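Curkness Allotment and Garden Club
Minutes of the September meeting, typed up by Dagmar Trnka

We got going at 7:10 because the hall key was stiff again, and by then most of the biscuits had gone. Kvido Tóth took the chair and I took notes, so blame me for anything missing. Apologies came from the Mazurek family, who are away until the end of the month.

Last month's minutes were agreed with one fix. I had written that the Plaltport plant swap was canceled, when it has only moved to the church lawn. Sorry to everybody who called me about it!

Money. We have $3,772 in the main account and $301 in the seed tin. The water bill for the summer came to $1,779, and there was a bit of a gasp when I read that out. It was a dry one, and I know my own beans drank plenty. Kvido wants a meter on each half of the site so we can see where it goes. I said fine, but let's get a price first (he is getting two). We agreed to keep $2,000 in the main account over the winter and not touch it.

Lower gate. Still sagging. The people from Dretthorpe looked at the post and think it can be reset without replacing the whole thing. We voted yes, one against. Until it's done please lift it as you close it, or the deer will be back in the chard. 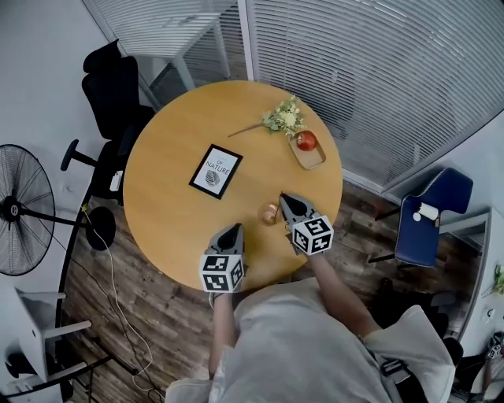

The round table, with the "NATURE" print on it.

Compost. This took up far too much of the evening, as always. The short version is that cooked food is NOT going in the bays, and that includes rice. I'll paint a bigger sign. Somebody asked if we could have a third bay for leaves, and I'm all for it, so I offered to measure up behind the shed and bring a sketch next time. Kvido thinks the ground is too wet back there. We'll see.

Waiting list. Two plots are coming free at the top end, both rather weedy. We went back and forth on whether to split them, and in the end most people liked the idea of half plots for beginners. I started on a half plot myself and it was quite enough for me, so I was glad. Kvido will write to the next names on the list.

Harvest supper. Same as last year, bring a dish and your own plate. Squash soup is taken (by me). We could do with more bread and a few things without nuts. If you can lend a long extension cord, let me know before the week of the supper, please.

Any other business. The blue wheelbarrow is missing its wheel. If you have the wheel, please put it in the shed and no more will be said.

Finished at 8:45. Next meeting is same place, same time, and Kvido is bringing oil for the lock.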